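How Long Does a T-Shirt Last? Clothes, Washing and Waste in Our Building
Adjoa Alhassan
Project report, 21/02/2026

I picked this topic after my aunt gave me a bin bag of old clothes and told me to "do something useful with it". I thought I'd be writing a nice simple report on recycling. Instead I spent most of the term talking to people about laundry, which I can really recommend as a way of getting to know your neighbours!

My main question was why people stop wearing a piece of clothing. My guess at the start was that things wear out, they get holes, and out they go. My partner for the survey part, Dela Akpalu, guessed it was fashion. We were both a bit wrong, as you'll see.

What I did

We put a paper form under every door in Lamptey House, 160 flats in total, and left a box for the answers beside the mailboxes. The form asked people to choose the last item they'd got rid of and tell us what was wrong with it, how they'd washed it and where it went. Some people wrote one word. One person wrote two full pages about a cardigan (I loved this, but it was very hard to put in the spreadsheet).

I also did a small washing test at home with three plain cotton T-shirts from the Tramgate market, all the same size and colour. One got a hot wash and the dryer, one got a cold wash and the dryer, and one got a cold wash and went on the line. I did this over and over until Mum asked for her machine back. I measured the length from the collar seam to the bottom hem each time, with the shirt laid out flat and smoothed by hand.
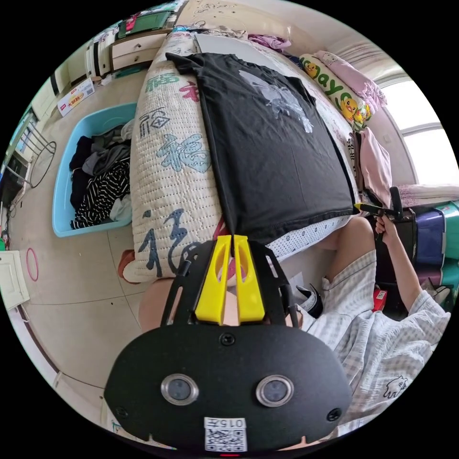
Does washing wear out a T-shirt faster than wearing it?
Washing did more damage in my test, but nobody wore my three shirts at all, so I can only speak for one half of the question.

The hot wash and dryer shirt was the clear loser. It got shorter in the first few rounds and then more or less stayed put, and the black had gone a sort of tired charcoal by the end. The line-dried one still looked pretty close to new. What surprised me was the middle shirt, the cold wash with the dryer. I'd expected it to land halfway, but the colour was nearly as good as the line-dried one and it was only the length that suffered. So if you care about colour, turn the temperature down, and if you care about fit, stay away from the dryer. That's my reading of it anyway, with one shirt of each kind!

What the neighbours said

The most common reason for getting rid of something was that it didn't fit any more. Stains came next, then going out of shape, and holes were quite far down the list. Fashion hardly came up, so Dela owes me a hot chocolate. Lots of people told us they keep a ruined shirt for sleeping in or painting, and it can stay in that stage for years before it leaves the house.

Printed shirts were a bit of a special case. People hung on to them long after the print had cracked or faded, usually for the memory of a concert or a team or a trip. A man on the third floor still has one from a Varkska show that he can't get over his shoulders.

Where it all goes

Most items went in the donation bin behind the Briken shops, and the rest were cut into rags, passed on to family or put in the rubbish. I wanted to find out what happens to the things in the donation bin, but my emails didn't get an answer before the due date, so that part is missing. I'd start on it much earlier next time.

I'd also change the form. "What was wrong with it?" made people feel a bit guilty when the answer was nothing, and a few of them crossed the question out. Dela suggested "Why did you let it go?" and we'll use that wording when we run the survey again in April.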